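Print this entry | E-mail this entry

22 April 2026

The second servo for the shoulder has come at last, so Zormont has an arm which can lift itself again. I fitted it before breakfast. The old one had lost teeth from two gears, and I found one of the teeth inside the grease, looking like a grain of sand. I keep it in a jar with the other casualties.

Lifting itself is not the same as lifting something. When I ask the arm to go up slowly, it goes up in small steps, like a person on a ladder who does not trust the ladder. Jae-hoon wrote that my power supply is too weak and that I should measure the voltage when both servos pull. I measured, and it drops very much. He was right about this in the winter also, and I did not listen. I have ordered a bigger one from Killusis. Delivery takes a week, they say, so probably ten days.

In the meantime I work on the chopsticks. The plan has not changed since I first told Bouchra about it: the arm should take the clean chopsticks out of their container, one after the other, and lay them down in pairs. She asked why I do not begin with cups. Cups are easier, I know this. But I wash chopsticks every evening and I am tired of sorting them, and I want to build a thing that I would use.

To teach it, I do the movement myself with the gripper in my hand and save every attempt. I have now nearly 321 of them on the disk (the counter skipped when the laptop went to sleep, so I cannot be sure). I watched all of them again after lunch and threw away 58. In most of the bad ones I closed the fingers too early and pushed the chopstick over to the other side. In a few I pulled out two together. I was thinking to keep those for showing the program what is wrong, but Eun-seong says first the clean ones, then the clever ideas.

What I learned today with my own wrist: it is better to come from straight above and to wait a moment before closing. If I come from the side, the neighbours get caught. Also I must hold my elbow away from my body, or the whole hand turns at the end of the lift. After an hour my thumb hurts and my attempts become worse, so I will make short sessions from now on, and write down the time.

The software from the Cheon group is still giving me trouble. It reads my folders in the order of their names and puts number 10 before number 2. I renamed everything with zeros in front. It took me one evening to find this and five minutes to repair.

Dörte telephoned and wanted to know if I will bring the arm to the open workshop in Bovside in July. I said yes, too quickly. The base is still held to the board with clamps, and the cables go wherever they like. She will reserve a table near a socket for me. Min-kyu offered to print a cover for the elbow if I send him the drawing, so I must make a drawing, and for this I must first decide how wide the elbow is.

Before dinner I did one more short session, slowly, with the chopsticks in their container on the table. 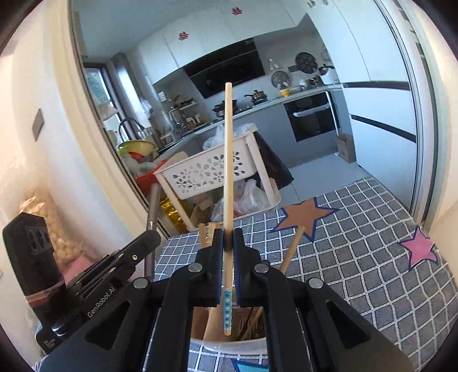 Tomorrow I will write to Min-kyu about the elbow, and look for longer screws for the base – the short ones do not go through the board.

Contact | Copyright 2026 | Back to top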